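Wondar Skills Lab, Cell 7
Course handout: Gripper setup and daily care

Read this before your first session at the cell. Bring it with you, because you will write your readings on the back.

What the cell does

Cell 7 is a small pick-and-place cell with one arm, a two-finger gripper and a wrist camera. We use it for block and board work. The blocks are simple shapes, but they are good practice. A block that sits crooked in the fingers will be crooked when it gets to the board, and no amount of fixing the program will help.

Before power-up

Check that the emergency stop is out and the gate is closed. Look at the wrist cable where it leaves the arm. If the jacket is nicked or the tie has slipped, tag the cell and tell the instructor. Wipe the table with a dry cloth. Do not use spray cleaner near the wrist camera.

Fingers and pads

With power off, try each finger by hand. There should be no side play. If a finger moves, snug its bolt with the hex wrench in the drawer, then try again. Do not lean on the wrench. The threads on the old set were stripped that way in December, and the cell was down until new parts came in from Raltutitz.

Clean the pads with a damp cloth and let them dry. Look for shine, cuts and lifted corners. A shiny pad slips on smooth blocks. Pads are replaced as a pair, even if only one looks bad.

Zero and stroke

1. Home the arm.
2. Close the gripper with nothing in it. The display should read zero. If it does not, run the zero routine from the tool menu.
3. Open fully and write down the stroke. A good reading on this gripper is 103 mm.
4. Set the grip force to 65 percent for plastic blocks and 61 percent for foam.
5. Save the settings under your group name. Do not write over the Baptista file, which is the lab default.

Grip test

Load a block and hold it over the board at a safe height. Look at it from the wrist camera and from outside the gate. You want firm contact on both sides and a block that does not turn when the arm stops. Run the hold for one minute, then compare with the first view.

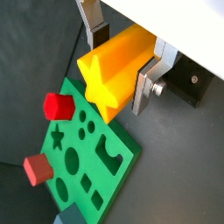

Handout by the Automation Staff, Skillville Campus | Updated Jun 18, 2024

The yellow star is held between the two fingers, with its front face angled and two points reaching down over the green board. The star-shaped hole in this board is much smaller than the block, so use the pair for the hold test only and do not program an insert.

If the block turns during the hold, stop and go back to the pads. Raise the force only after the pads and bolts have been checked, and never by more than one step at a time.

Shutdown

Set the block down before you open the fingers. Park the arm, power off and put the wrench back in the drawer. Enter the stroke reading, the force setting and any pad change in the cell log, then sign it.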